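发件人：Lekley 标签组
收件人：Trukden 仓储技术邮件列表
日期：2026年3月14日，星期六
主题：Re: 二维码标签在曲面瓶身上的读取率

> 我们在 Nunasden 那批软瓶上换了 20 毫米的码，固定式扫描头的读取率还是只有 78%。
> 平面纸箱同样的码没有问题。
> 是打印分辨率的原因，还是该换纠错等级？

先不要动纠错等级。从 M 提到 H，同样的数据会升版本，模块数增加，边长不变时单个模块更小，在曲面上反而更难读。

建议按以下顺序排查：

1. 静区。四边至少留四个模块宽。Prokopenko 模板默认裁得太紧，需要手工改边距。
2. 码宽与瓶身直径之比。码宽 20 毫米时，小直径瓶子左右两侧的模块压缩明显，定位图形最先失效。先缩短编码内容，再考虑缩小码。
3. 贴标方向。瓶子横放时标签朝上，俯视扫描头可以读；标签转到侧面就读不到。立放和横放请分开统计，不要合成一个数。
4. 覆膜。亮面膜在顶光下有镜面反射，建议改哑膜，或者把光源偏开 20 度。

我们六月那轮测试共 490 次读取，改静区和哑膜之后漏读 8 次，漏读的全部是立放。打印头一直没有换过，分辨率可以放到最后再查。

另外，编码内容里的网址前缀请去掉，只留批次号和校验位，版本可以降下来。

方便的话，请把原始日志按瓶型分开发到列表，汇总表看不出角度的影响。
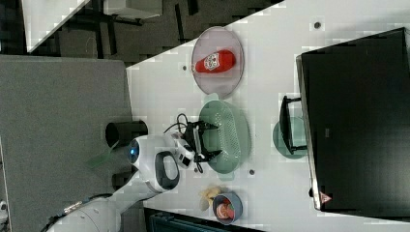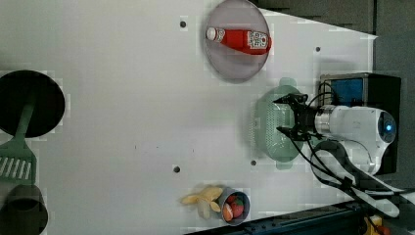 附图两张：红色番茄酱瓶横放在盘中，白色标签。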